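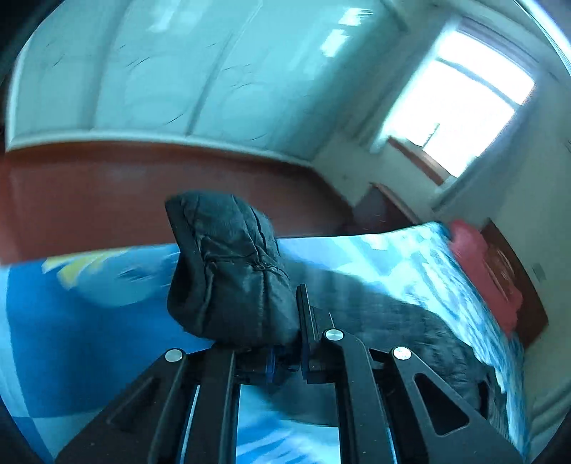 A reader wrote in after my last column to say that waterproof ratings are the only thing she looks at when she buys a coat, and that I was wrong to wave them off. Fair enough. I still wave them off.

Posted 2021-09-02 by the Outdoor Desk

Take the shell Sorner wants $1065 for. The tag promises 3 layers and "100% storm protection." What storm? Whose? I asked the Grumside store what the test was, and the clerk read me the tag again, slower.

We use cookies to improve your visit. By continuing you accept our cookie policy.

I've owned two expensive coats and a lot of cheap ones. The cheap ones leaked at the shoulders after a couple of winters. So did the expensive ones — only by then I was too embarrassed to complain. Maybe the fancy fabric does hold up on a mountain. Most of us are walking from a bus stop to a door.

The reader says a number is better than a guess. I'm not sure a number you can't check is any different from a guess. If Plorkska or anyone else printed how the coat did after 100 washes, I'd read that tag twice. Until then I'll buy mine in October, from the sale rack, by trying on the zipper.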